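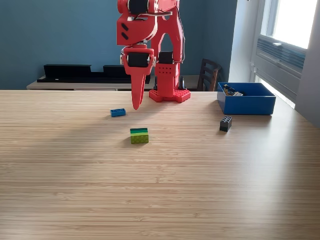

I have given up on the chest freezer as a way of saving money, and I'd like to make the case before my family talks me back into it.

We bought ours, a Fultine, after a winter of reading about households that cook twice a year and coast. The idea is sound on paper. You buy 40 pounds of chicken thighs when the price drops, you portion them out on a Thursday night, and you eat like a careful person until spring.

What we ate like was archaeologists. By March there was a layer of soup nobody would claim, then a layer of hamburger buns, then the thighs, which had fused into something you could have tied a boat to. I found 2 turkeys. We are four people and one of us is a vegetarian.

The freezer crowd will say I needed an inventory. I had one. It was taped to the lid, and it was accurate for nine days. After that it became a record of what we had once hoped to eat.

My other complaint is that a full freezer doesn't stop you shopping. I drove past Hirvonen every week with some 200 meals at home and still came out with a rotisserie chicken — it was hot, it was dinner, and it didn't need to be pried off anything.

So we're down to the little compartment over the fridge. It holds peas, bread, ice and one lasagna. When it's full I stop buying things, and when it's empty I go to the store. The Fultine is in the garage, unplugged, with the camping gear in it. The kids still check it for popsicles.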